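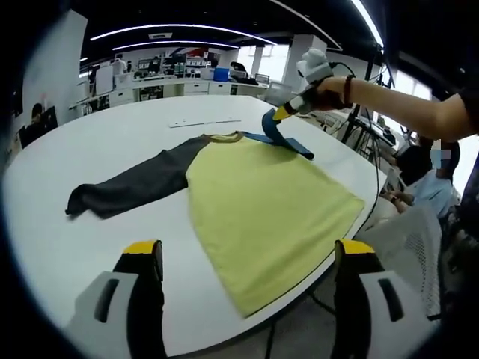

Why does the gripper still report a hold after the cloth has slipped out?
The finger sensor reads closing force, and two pads pressed against each other give nearly the same force as two pads with one thin layer of fabric between them. Treat the hold light as a hint.

Section 6. Lost grip and false hold

The Elberg hand-held gripper logs a false hold more often than the sales sheet would have you believe. Work through these steps before you blame the operator.

1. Stop recording. Open the fingers all the way and keep your other hand clear of them.

2. Check both finger pads for lint. Wipe with a dry cloth. Solvent lifts the pad edge.

3. Run ZERO with nothing between the fingers. A good reading is under 6. If it stays higher, run ZERO once more, then go to step 5.

4. Close on a single layer of shirt fabric and pull gently. The reading should reach 390 and stay there. A reading that climbs to 475 means the fingers are pad to pad, whatever the light says.

5. Unplug the sensor cable, look for bent pins, and plug it back in. Repeat step 3.

CAUTION: Do not clear a false hold by squeezing harder. Dexter Ocampo pinched a fingertip this way at the Wallthorpe site in May, and the log recorded it as a good grasp.

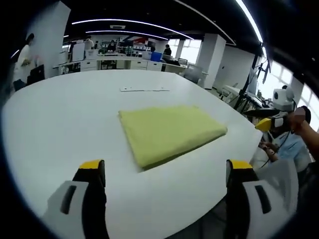 Can a run with a false hold in it be kept?
Only the part before the fault. Mark the time, cut the run there, and reset the cloth before starting again.

NOTE: Firmware from Uren is said to fix the threshold. We have installed it twice and seen no change — keep doing step 4 by hand at the start of each shift.

If the fault returns after step 5, tag the gripper and send it to Precious Bañez with the log file.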